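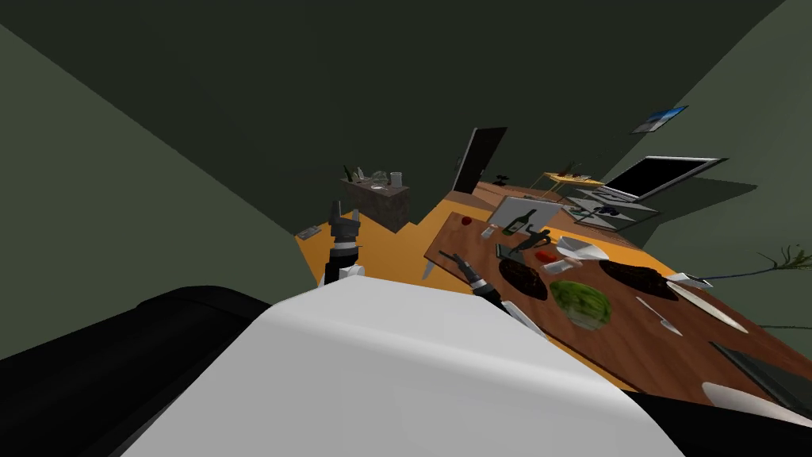

Parametric crop cover is a kind of insurance that pays out when a measured number crosses a line, with no adjuster coming by to look at the field. I've been reading up on it for years and I still find it a strange and rather lovely idea, so this entry is mostly my attempt to set down how it works.

How it works

The policy names an index, a place and a trigger. The index is usually rainfall, though soil moisture and wind speed turn up too. Take the Saltau drought policy, the one I know best. It watches one rain gauge from May to the end of July, and if the total comes in under 37 millimeters, every farm on the list gets paid. Your own corn might be fine! You still get the money. Or your corn might be toast while the gauge sits happily under a passing storm, and then you get nothing.

Basis risk

That gap between what the gauge says and what happened to you is called basis risk, and it's the main complaint against these policies. Closer gauges help, and so does satellite data, but each of those costs money that ends up in the premium. I go back and forth on whether the trade is worth it (ask me after a bad summer and you'll get one answer, ask me in November and you'll get another).

History in the Saltau area

The first local policy was sold by Gallwood, a small mutual that mostly did barns and tractors. It signed up 458 farms and used a single gauge on the valley floor, so the growers up on the ridge grumbled from the start. After 2 seasons Gallwood moved the ridge farms to a second gauge and let them pick their own trigger. Mekonnen, the reinsurer behind the plan, took most of the drought risk and left Gallwood holding the smaller claims.

Floltura came along later with a version for orchards. It pays on late frost - any night in April when the reading drops below the agreed temperature - and the money arrives within seven days. I think that speed is the best thing going for it, as a regular claim can drag on well past harvest.

Compared with regular crop insurance

Regular cover pays for the loss you can show, so it needs yield records and a visit. Parametric cover skips all that paperwork. Plenty of growers carry both, with the index policy sized to cover the deductible on the other one.

See also: basis risk, catastrophe bond, rainfall index, deductible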